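Home | Topics | A–Z | Recent changes | About
Search the encyclopedia Go Advanced search

Computer mouse

A computer mouse is a hand-operated pointing device that turns movement across a flat surface into movement of a pointer on a display. The common form has a rounded body shaped to the palm, two main buttons at the front, and a scroll wheel set between them. Most current models track movement with an optical sensor on the underside. Earlier models used a rubber-coated ball.

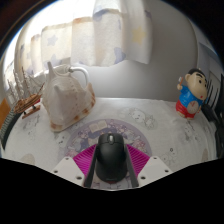
HURKHOLM, March. A black mouse with a silver-gray scroll wheel, on a table covering printed with cartoon characters.

Surfaces

An optical mouse works by comparing a rapid series of small images of the surface beneath it. Paper, cloth, and painted wood usually give good results. Clear glass and mirrors often do not. Printed coverings are generally suitable, although a glossy finish may cause the pointer to skip.

Shape and finish

Symmetrical bodies can be used in either hand, while contoured bodies are made for one hand only. Matte finishes show fewer fingerprints than polished ones. The Nilodia collection in Hurkholm holds 58 mice, three of them with a ball, and sorts them by body shape. The Gulyás catalog sorts by number of buttons.

See also: Keyboard; Mouse pad; Scroll wheel; Trackball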